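Game Day Food Tips: Feeding a Crowd Before Kickoff

I love a pre-game spread almost as much as I love the game, and after years of cooking out of the back of a wagon at Finderport I've got a few habits worth passing on! Most of them are about doing the messy work in your own kitchen, the night before, so you can stand around talking about the lineup like everybody else.

Start with the chili. Brown the meat and get the whole pot simmering in the evening, cool it in shallow containers, and put it in the fridge overnight. In the morning bring it back to a full boil, then pour it straight into a wide-mouth thermos you've preheated with boiling water. Five minutes of preheating makes a huge difference.

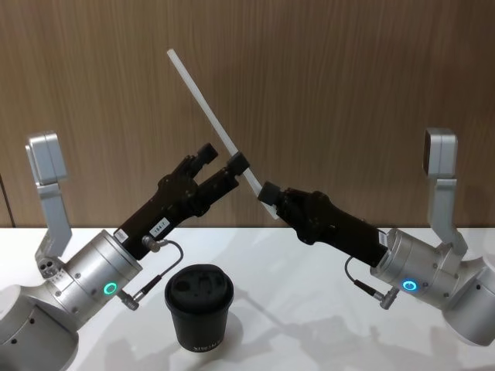 How much chili should I plan per person?
Plan on 400 mL for each adult, or 500 mL if the game is in the evening and nobody has had supper. Kids will usually eat half that and fill up on buns.

Buns, by the way, travel best unsliced. Wulan Chin got me onto this and I'm a total convert — cut them at the lot and they stay soft right through the second batch of sausages. Butter goes in a jar with a lid, never in the paper.

For sausages, poach them at home until cooked through, dry them well, chill them and pack them flat in a freezer bag. On a small grill they only need colour and a good reheat until they're steaming in the middle, and you won't get those awful flare-ups when the wind picks up. Bring 2 sets of tongs if anyone is putting raw meat on the same grill.

Coleslaw is the one thing I never dress ahead. Shred the cabbage and carrot, keep the dressing in its own jar, and toss it when the first person asks if the food's ready (it will be Nattawut Jaidee, it is always Nattawut Jaidee).

Pack the cooler in reverse, with the last things you'll need at the bottom. Frozen water bottles beat loose ice every time, and you can drink them on the drive home! One cooler for food and another for drinks, please, so the food lid stays shut.

Hot drinks are worth the trouble from October on. Fill the flasks last, right before you lock the front door.

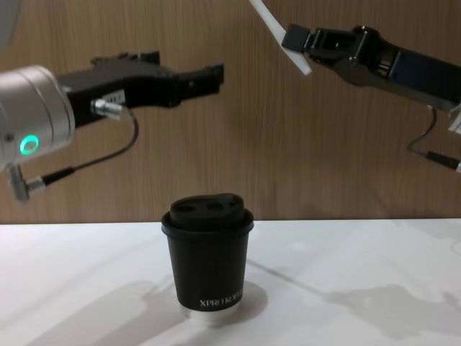
A black paper coffee cup, lid on.

Back home, soak the chili pot in warm water with a spoonful of baking soda and leave the thermos open to air out overnight. The grill grates can wait until morning.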